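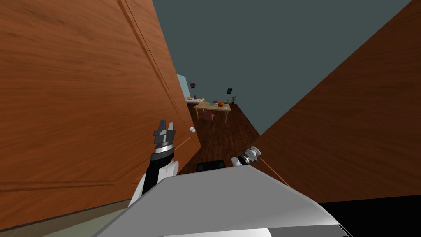 Simulated house, bedroom door: one gripper just left of the knob, table and ball in the room beyond.

Can a robot do my chores yet? Your questions, my answers
Updated November 3, 2023

I get a lot of mail about this, so I've put the ones that keep coming up in one place. I run a small test group at Ultmont and I've been at this long enough to be a bit grumpy about it.

So can I buy one that cleans the house?
You can buy one that vacuums. Past that, no. Folding, dishes, picking up after kids - all of it works in somebody's lab on a good day, and none of it is something I'd leave running while I went to the store.

Why do you go on about doors so much?
Because every chore has one in it! Say you want the ball off the bedroom table. Before the robot gets anywhere near that ball it has to find a little round knob, get two fingers around it, turn, pull, and then back its own body out of the way. Lever handles are much kinder. If you're redoing your house and you're an optimist, put in levers.

How good is yours at it?
In July we ran the knob task 2000 times in simulation. Our best version got through the door and into the room on 44 percent of them. The usual failure is boring: the fingers slip before the latch lets go, and it tries again from the same bad angle.

Isn't simulation cheating?
A little. Wood in a simulator doesn't swell up in August. But I can run all night and I haven't broken a single real door frame (my landlord at the Dunbar Street shop would like it kept that way). Nokuthula Mofokeng builds our rooms, and she moves the furniture between runs so the thing can't just memorize the place.

What about shop floors?
Much further along. At Plamden they have 2 arms loading parts trays all day and they're fine, as long as the trays show up in the same spot. Benedetta Leone on their line told me she steps in every 20 minutes or so on a bad shift. Nothing in my house shows up in the same spot.

Should I wait for the Drirnetti?
I haven't tried it. I've seen the video, same as you. Ask them how it does with a closed door.

Can I send you a question?
Sure, use the contact form. I'm slow in the winter.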